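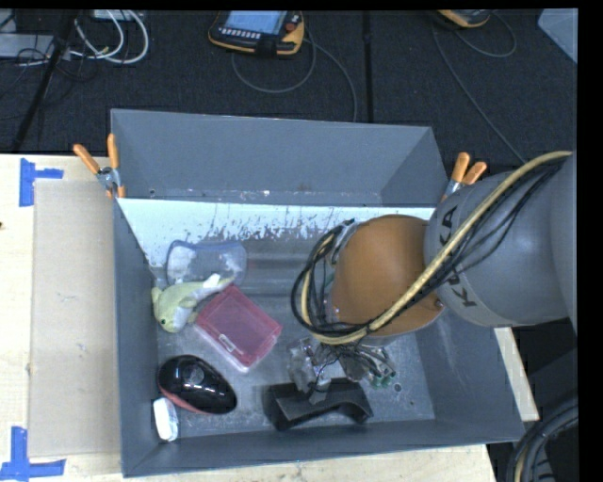 Cubeta gris, fondo rayado y la franja blanquecina junto a la pared de atrás

Cómo limpio el fondo de una cubeta gris muy rayada?

dilto21
3 de febrero de 2020

Hola, voy con prisa. Tengo esta cubeta y el fondo da pena: rayas claras, motitas, y pegada a la pared del fondo una franja blanquecina con el borde todo comido. No sé si es pintura saltada, cal o qué. El suelo parece de metal pero no me la juego. Ya probé agua con jabón, 2 veces, y nada. Quiero seguir metiendo piezas sueltas y envases de plástico, o sea que tampoco tiene que quedar de esxposición. Lijo? Pinto? La dejo y ya?

cuvard
Para mí la franja es desgaste, mira el borde, irregular y con puntos oscuros. Si fuera cal se iría con vinagre: trapo mojado, 10 minutos, aclarar y secar bien. Prueba en una esquina antes. Si no sale, no es cal y no frotes más. Estropajo metálico NO, rayas encima de rayas. Las marcas claras del suelo no se van limpiando.
Yo pintar no pintaría, con piezas duras como la negra curva esa que tienes delante te salta otra vez. Corta una plancha de goma fina a medida y la pones en el fondo, suelta, sin pegar. Se saca, se sacude y listo. En Rernby me la cortaron en el momento.

semaan_100
tirala y compra otra

tornillo.suelto
Lo de la goma bien, pero mide abajo, no arriba, que el lado derecho va inclinado y luego no entra. A mi me pasó con una parecida y tuve que recortar con cúter. El redondelito con cerco oscuro de abajo a la derecha qué es, un remache? Si sobresale hazle un agujero a la goma ahí.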